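4.2 Keeping and mending: what the households told us

When we first sat down with the families in Stinen, we had expected to talk mostly about buying. Our questions had been drawn up that way, with a long page on shops and prices and only a few lines at the end on what happens to a garment once it has come home. It was Leif Hauksdóttir who suggested, after the first few visits, that we let people start wherever they liked, and we are very glad that we listened, for nearly everyone started with a jumper or a cardigan, and usually an old one (often fetched from upstairs before the kettle had boiled!).

Of the 100 households we visited, 59 had at least one knitted garment that had been mended at home in the past year. Elbows and cuffs came up again and again, and so did buttons, which people seemed to regard as hardly mending at all. Several had to be asked twice before they would count a sewn-on button as a repair, and we have kept those answers in the total.

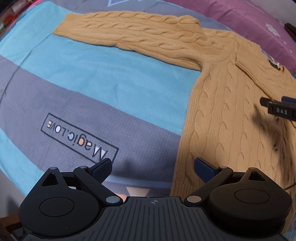 Figure 3. Cable-knit garment with a buttoned front, laid flat on a bed.

The matter of who does the mending is a good deal less simple than the older writing on the subject would have it. Eskildsen's survey in Dostden found the work resting almost wholly with grandmothers, and we went in half expecting the same. In Stinen it was spread about more generously, with teenagers darning for their parents and neighbours swapping a turned cuff for a bag of potatoes, and one retired bus driver who had taught himself from library books and now did the whole street's.

We also asked what would make a person give up on a garment. Felting in the wash was the commonest answer, followed by moth, and then, rather touchingly, by the wool no longer being sold in the right shade. The closing of the Gunnlaugsson wool shop one July was still spoken of with real sadness, and some 500 balls of its last stock were said to be tucked away in cupboards around the town, though we had no way of checking this. We return to these private stores of yarn in section 4.3, alongside the smaller set of visits made in Pero.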